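FOR IMMEDIATE RELEASE

Tuesday, March 28, 2023

Sandular opens spring sign-ups for its neighborhood vegetable boxes

I'm Svitlana Hutsuliak, I run Sandular, and I'm writing this release myself again (those of you who got the last one will remember it ran long, and I make no promises about this one either!).

The news first. Sign-ups for our spring and summer vegetable boxes open this week, and for the first time you can get a half box. People have been asking for a half box since we packed our very first order, and I kept saying we'd think about it. Well, we thought about it. It costs $16 a week, it feeds two people who cook most nights, and you can switch up to the full box whenever you want -- or back down again if your zucchini drawer gets out of hand.

We packed 1,810 boxes last season, which is a lot of boxes for a company that started out of my garage with a folding table and a borrowed van. The packing now happens at our place on the Tiltau lot, behind the old feed store. Parking is on the left side, please, not in front of the loading door.

What's in the boxes? Early on it's greens, radishes, green garlic and whatever the hoop houses give us. By midsummer you're looking at peppers, new potatoes, beans and more tomatoes than anybody has a plan for. Mushrooms are an add-on this year, grown by Dendier, a small outfit a few miles up the road. I've been eating theirs on toast all winter and I'm very happy we finally get to share them.
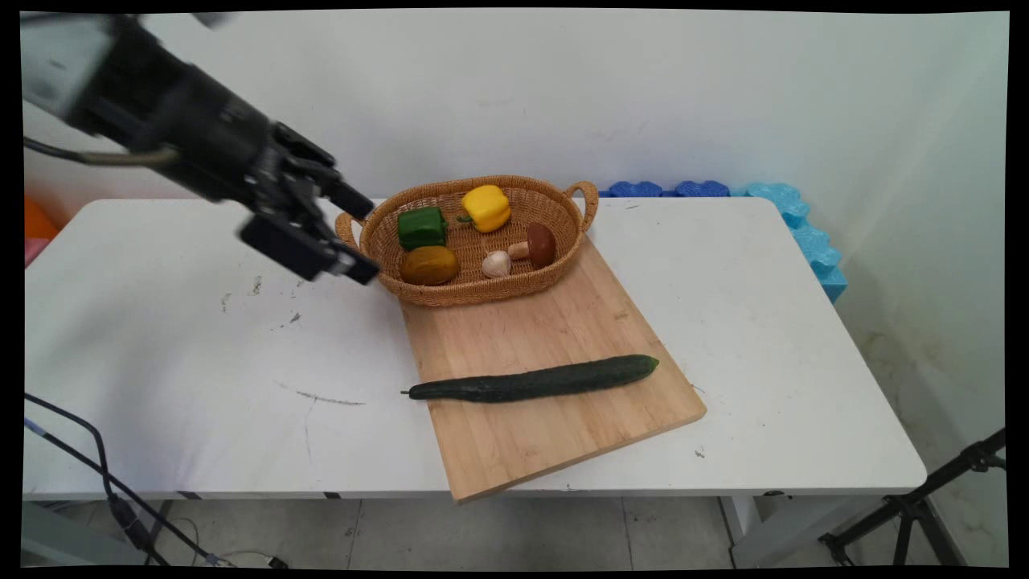

Ismael Frota, a full-box customer for three seasons, wrote to ask whether the half box would just be the full one with the good stuff left out. He said he'd been through that with another service and ended up with a bag of turnips every week. His other question was whether the recipe card would still come with it, as his kids pick dinner off that card.

Fair questions, Ismael! The half box gets the same vegetables as the full box, in smaller amounts. If peppers are in one, peppers are in the other. The only exception is the big stuff, like winter squash and melons, where half-box folks will get one every other week. And yes, the card is staying. Gilmar Lins is writing them again, and he has promised me fewer soups in July.

A few other changes. Pickup at the Moschos bakery moves to the evening, so you can grab your box on the way home from work (and a loaf, if there are any left). Home delivery now covers the streets east of the creek. You can skip any 2 weeks in the season without paying for them, as long as you tell us by noon the day before packing. Please don't tell the driver. The driver is usually Jailson Bezerra, and he is lovely, but he will forget.

We have room for 443 households this season, full and half boxes together. Last year's customers have their spots held for ten days and then we open up the rest. Boxes run through the end of October, weather willing.

To sign up, stop by the packing room any weekday morning or fill out the form on our website. Reporters who'd like to visit on a packing day are welcome, just let me know ahead of time and wear shoes you don't love.

Media contact: Svitlana Hutsuliak, Sandular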